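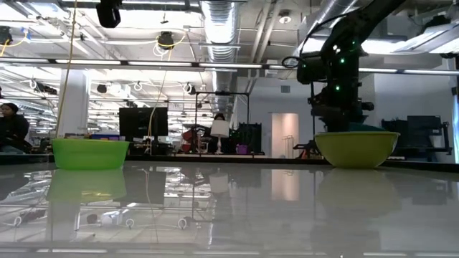 According to Abreu, who commented on the first version of our report, a cell of this kind should be judged by how many days it can run before a person must touch it, and the success rate of the arm comes only after that. We accept this remark. In the earlier version we gave almost all the space to the task results and one short paragraph to the care of the cell, and the reader could not learn from it why the results of the second period were better than those of the first. The present section tries to repair this.

4. Setup and maintenance of the cell

4.1 Workspace

The Kiketberg cell consists of one arm mounted above a table, one fixed camera for the workspace, and a control computer. Figure 1 shows the work area with two bowls placed far apart, a green one with a flat rim and a yellow-green one with a wider, flared rim. The task set is a simple one. The arm must take small items from one bowl and put them in the other, and after a full set the direction is changed.

The tabletop is glossy and white. We chose it in the beginning for reasons of cleaning, and we did not think enough about the reflections. In Figure 1 each bowl has a clear mirror image below it, and also the ceiling lights are reflected in the surface. For a person this is no difficulty. For our bowl detector it was the most frequent source of error in the first period, when the lower border of the detected region was often placed inside the reflection and not at the foot of the bowl. The arm then received a target point which was too near to the camera, and the fingers closed on the rim.

We considered to cover the table with a matte sheet. The sheet moved under the bowls after some hours of work, and its edges began to rise at the corners, so we went back to the bare surface and changed the detector instead. It now fits an ellipse to the rim only and takes the height of the bowl from a table of known containers. The disadvantage is that each new container has to be measured by hand before it can be used.

4.2 Mounting and calibration

With the arm mounted above, the table stays free for the containers, and a person can reach all sides of it when the arm is parked. On the other hand, the mount takes up vibrations of the building. At Fadthorpe, where the same controller is used with a floor pedestal, the camera-to-arm calibration is repeated one time each month. In our cell the error passed the limit already after 3 days in the worst case, and for this reason we calibrate each morning before the first run.

The calibration is done with the Hemar routine. The arm carries a printed target through a fixed series of poses, the camera records the target at each pose, and the transformation is solved by least squares. Poses in which the target is seen at a very flat angle are removed. We found that the removal must be done before the solution and not after it, as one bad pose can pull the result so far that the good poses look like the bad ones. When the remaining error is above the limit, the operator first tightens the bolts of the camera bracket and then repeats the series. Only if the second series also fails are the bolts of the arm mount inspected, and this needs a ladder and a second person.

4.3 Cables

The cable to the gripper follows the arm from the base to the wrist. It is the part which we have replaced most often. In the first period it was fixed with plain ties at each link, with too little free length at the wrist joint. When the wrist turned close to its limit, the cable was pulled at the connector, and the gripper lost its signal for a very short time. The controller did not report this as a cable fault. It reported a grasp failure, and so a number of such events were counted against the grasp planner by mistake.

After this was understood in August, we gave the cable a larger loop at the wrist and limited the wrist rotation in software. The connector is now checked by hand at each weekly inspection, with the power off. We also write the gripper voltage to the log at each grasp, so that the two kinds of failure can be separated later.

4.4 Inspection and records

The weekly inspection has a fixed order: connector, finger pads, wrist bolts, camera bracket, emergency stop. The finger pads are cleaned with alcohol and are changed after 520 grasps on each side, also when no wear is visible. Before we had this rule, the pads were changed by the judgment of the operator, and the judgments were very different between the shifts.

The log used in this section was closed on 2019-09-11. It contains 2923 grasp attempts in total, of which 1037 belong to the first period, before the change of the detector and the cable. Attempts made during calibration or directly after an emergency stop are not included. All pauses are entered with a cause, and the cause "unknown" is allowed, but it must be reviewed at the next inspection.

One weakness of these records should be mentioned. The detector and the cable were changed within the same week, and we cannot say with certainty which part of the improvement comes from which change. A separate test with the old detector and the new cable would answer this question. It was not possible to do it in the available time, and in Section 5 we therefore give the results for the two changes together.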